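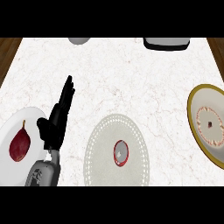 Home Projects Working groups Minutes Contact

Flollier Simulation Group
Minutes of the end effector and controller comparison meeting, February

Present: Crescencio Maldonado (chair), Mei-kuen Chang, Khadija Zerouali, Waldemar Olszewski
By phone from Jidunville: Zulmira Bragança
Notes: Khadija Zerouali

Meeting opened at 9:30 a.m.

1. Minutes of the last meeting

Accepted with one change. Item 4 said the parallel gripper model had been "signed off." Waldemar said it had been checked for joint limits only, and that the friction values were still the defaults. Text changed to "joint limits checked."

2. Kitchen counter task set

Mei-kuen reported that the marble counter layout is now in the shared branch. The main task in this layout is moving the pear from the white plate to another target on the counter. The targets are the small red-rimmed dish on the placemat and the gold-rimmed plate at the right. Instructions name the target by color, so the controller has to pick the correct one.

Zulmira asked whether the pear can fit in the small dish. Mei-kuen said it can rest on it but will not sit inside it, and the success check only asks for contact with the dish and no contact with the counter for 2 seconds. Zulmira thought this was too loose, as a pear leaning on the rim could pass. Crescencio asked for the check to be left alone until the current runs are finished, so that all results are scored the same way. It can be changed for the next round, with the old runs rescored from the logs.

Waldemar asked that the objects at the far edge of the counter stay in fixed positions. They are not part of the task, but in earlier layouts they were moved between seeds and the planner treated them as obstacles in some runs and ignored them in others. Agreed.

3. Hand and gripper comparison

Two end effectors are being compared on the same arm: the black multi-finger hand and the Fung parallel gripper. Each has been run with both controllers, the Funetti controller and our own position controller. There are 648 episodes in total, split evenly across the four combinations.

Mei-kuen went through the results so far.

With the hand, most failures come at the grasp. The fingers start extended and together, and the closing motion begins before the palm is over the pear. The thumb touches first and the pear rolls toward the rim of the plate. When the grasp does hold, the carry and the release are nearly always fine.

With the parallel gripper, the grasp is more reliable when the jaws close across the wide part of the pear. If they close near the stem end, the pear turns in the jaws during the lift. Release over the dish is worse than with the hand, mainly because the jaws open fast and push the pear sideways.

Crescencio asked for a single success figure for each. Mei-kuen did not want to give one yet. One batch with the hand was run with the old thumb limits, and she would like to repeat it before numbers go into the report. Crescencio agreed, but wants the figures before the next meeting.

Waldemar said that the two end effectors are not being compared fairly while the approach height is the same for both. The hand is longer, so its fingertips come in lower for the same wrist position. He proposed setting the approach height from the fingertips or jaw tips. Zulmira supported this. Khadija pointed out that it means repeating every run with the hand. After some discussion it was agreed to repeat one batch first and see how much the result moves.

4. Controllers

Khadija reported on the Funetti controller. It runs at the same step rate as ours after the last update, and the wrist no longer shakes when the arm is held still above the counter. There is still a delay between the end of the reach and the start of the closing motion. She has traced it to the settling check, which waits for joint velocity to drop below the threshold for 12 steps in a row. Our controller waits for 7.

Zulmira asked whether both could be set to the same value. Khadija said yes, it is one line in the config. She will set both to 7 and run a short batch with each end effector.

Waldemar noted that our controller still overshoots when the target is the gold-rimmed plate, as the reach across the counter is longer. He has not seen it with the red-rimmed dish. He will plot the wrist path for both targets.

5. Camera view

The view used for the policy input was discussed. The black bars at the top and bottom come from padding the wide image to a square. Zulmira asked if the policy is spending capacity on them. Mei-kuen said it probably matters very little, but the crop does cost us the near side of the placemat and the upper part of the objects at the back. She would like to try a slightly higher camera with the same padding.

Waldemar was against changing the camera during the comparison. Crescencio agreed. Mei-kuen can render a small test set from the higher view, but it is to be kept out of the results folder.

Khadija asked whether the evenly lit scenes are too easy. There is hardly any shadow under the objects, and the physical cell in Jidunville has a strong lamp on one side. Zulmira will send light readings from the cell. No change for now.

6. Physical trials

Zulmira said the cell is free until the end of the month. The parallel gripper is mounted and the mounting plate for the hand has been delivered but is not drilled. She needs the final list of start poses before she can book time on it. Waldemar to send the list once the approach height question is settled.

7. Actions

Mei-kuen: repeat the batch with corrected thumb limits. Send success figures to Crescencio.
Mei-kuen: small test render from the higher camera.
Khadija: set both settling checks to 7 steps and run short batches.
Waldemar: change approach height to tip position for one batch with the hand. Plot wrist paths for both targets.
Waldemar: start poses to Zulmira.
Zulmira: light readings from the cell. Get the mounting plate drilled.
Crescencio: ask Fung about a slower opening speed setting for the gripper model.

8. Other business

Waldemar asked that log folders be named by end effector first and controller second. Two people have been doing it the other way round. Agreed; Khadija will rename the existing ones.

Meeting closed at 10:50 a.m.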